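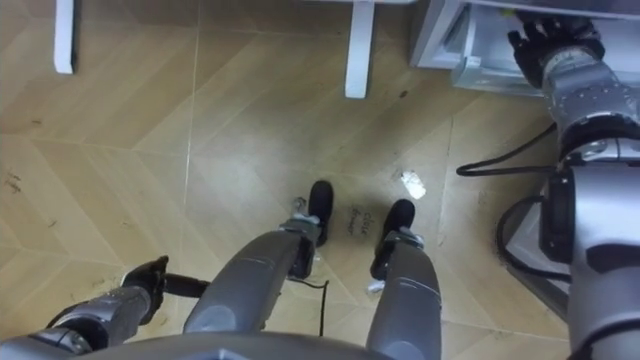
Beef Herd Management, Unit 5
Body Condition Scoring and the Winter Feed Plan
Handout to go with the lecture. Instructor: Tomos Voyle

Welcome back, everybody. Last unit we spent a good long while on pasture and when to pull cows off of it, and I know a few of you still have questions about stubble height (bring them, I love those questions!). This time we move on to the cow herself, and how to tell by looking at her and putting a hand on her whether she is ready to go into the cold months.

What the score is

We use the nine-point scale, the same one most beef people in this country use. A 1 is a cow so thin she is in real trouble, and a 9 is a cow so fat she has trouble getting around. Most of what you will ever see falls between 3 and 7. For a mature cow at calving we want a 5, and for a first-calf heifer we like a 6, as she is still growing herself while she raises that calf.

Please don't get hung up on half scores at this stage. I have watched two good stockmen argue over a 4 and a half until the coffee went cold, and the cow got fed the same either way.

Where to look

Start at the back and work forward. Look at the tailhead, the hooks and pins, the edge of the loin, the ribs, and last of all the brisket. On a 4 you can make out the foreribs pretty clearly. On a 5 the last couple of ribs may show a little, depending on her frame and how full she is, and the tailhead is starting to fill in. On a 6 the ribs are covered and you'll feel some sponginess when you press there.

Winter hair will fool you. A shaggy cow in December can look like a 5 from the truck and feel like a 4 when she's in the chute, so when she is in the chute anyway - for preg checking, say - get your hand on her back and over her ribs. Gut fill will fool you too, and so will late pregnancy.

When to score

At weaning, again 90 days or so before calving, and at calving. If you only ever do one, do it at weaning. A dry cow in mid-pregnancy puts on weight cheaply, and you still have some decent weather ahead of you. Once she has calved and is milking, it takes a great deal more feed to move her up.

The Warnitz place

We'll use the Warnitz herd for our working numbers all term, so keep this page handy. They run 200 cows, and at weaning they sorted off 26 that scored a 4 or lower. Most of those were young cows coming off their first or second calf, and that is very common.

Those 26 went into the small lot at the Soto quarter, where they don't have to fight the big boss cows for a place at the bunk. The rest stayed on stalks with a bit of protein cake.

Now for some arithmetic. Going from one score to the next takes somewhere near 80 pounds on an ordinary-sized cow, on top of the weight of the calf she is carrying. If she has 80 days to do it, she needs to gain a pound a day. Write that down, we'll be using it over and over.

Hay on hand

The Juntunen meadow gave them 2300 bales this year, small squares, and it is nice grass hay but on the mature side. Before anybody plans a ration around it, it needs a test. Pull cores from a good number of bales in each cutting, mix them, and send in one sample per cutting. Don't mix the cuttings together!

For next time

1. Read the chapter on protein and energy in late pregnancy.
2. Score the cows in the practice set and write down your score before you talk with your neighbor.
3. Using the Warnitz numbers, work out the daily gain for a cow going from a 4 to a 5 with 60 days to go, then with 100. Show your steps.

The ration sheet is in the Sisanance folder with the other worksheets. If it won't open for you, catch me before class and I'll hand you a paper copy.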